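The Drandine Rosary Box came about over my own kitchen table, after one too many sets of beads went through the washing machine in a coat pocket. I wanted something I could leave open by the chair in the evening and snap shut in the morning, and I couldn't find it, so I pestered my friends at the Hauser workshop until they made me one. Then my sister wanted one, and then half the parish in Plotthorpe did, and now we sell them!

It's a small hinged box, about as big as a paperback, made of beech with a felt lining. The lid stands up by itself when you open it and there's a narrow ledge along the inside where a holy card or a small icon will sit without sliding down. The beads go in the round well at the front. I made them cut that well deeper than they first wanted to, because a rosary with chunky wooden beads takes up a lot more room than you'd think, and my grandmother's is one of those.

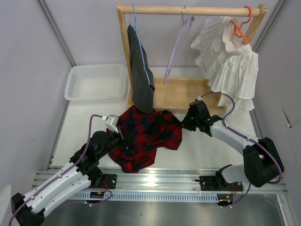
Red and black plaid shirt on the white tabletop

There's a second, smaller slot on the left for a medal or a folded prayer list. I keep my list of names in there (it gets long around November, when I'm praying for everybody's dead as well as my own) and a stub of pencil. The slot is lined too, so a medal won't rattle if you carry the box in your bag.

People ask me about the patron on the lid. The plain one has nothing on it but a little cross, burned in by hand. The other has St. Anthony, and I'll admit he's my favorite — I lose my glasses every day of my life and he has been very patient with me. If you'd like a different saint, write and ask. We've done St. Rita, St. Joseph, and St. Martin de Porres with his broom, and that last one came out so nicely that I kept it for myself.
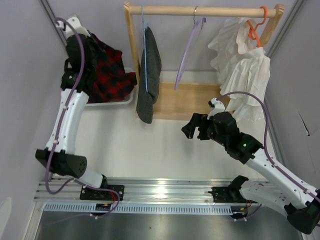
Red-and-black plaid garment in a white plastic basket, left of the wooden clothes rack

A few practical things. The finish is beeswax and it likes a rub with a soft cloth every couple of months. Please don't stand a votive candle inside the lid, even a tiny one. I know it looks pretty, and I know somebody will be tempted! Put the candle next to it on a saucer. The hinge is brass and will go a bit dull with time, and I like it that way, but metal polish will bring it back if you prefer it bright. Keep the polish off the felt.

The box isn't blessed when it leaves us. Some shops will tell you theirs are, but I'd much rather you took it to your own priest, along with whatever you're going to keep in it. Ours does it at the back of the church after Mass and it takes him no time at all.

Each box comes with a printed card of the mysteries in large type, which I added after squinting at the tiny leaflet that came with my own beads. No rosary is included, I'm afraid. Most people who write to me already have one they love, and that's the one the box is for.

We make them in batches of 17, and they do run out before Easter and again in May when the First Communion presents get bought. If the shop says sold out, send me a note and I'll put one aside from the next batch. Carved lids take longer, so give us plenty of warning if it's for a particular day.

Drandine, 2047 Savgate, Plotthorpe | Contact us | Shipping and returns | © Drandine, all rights reserved | Back to top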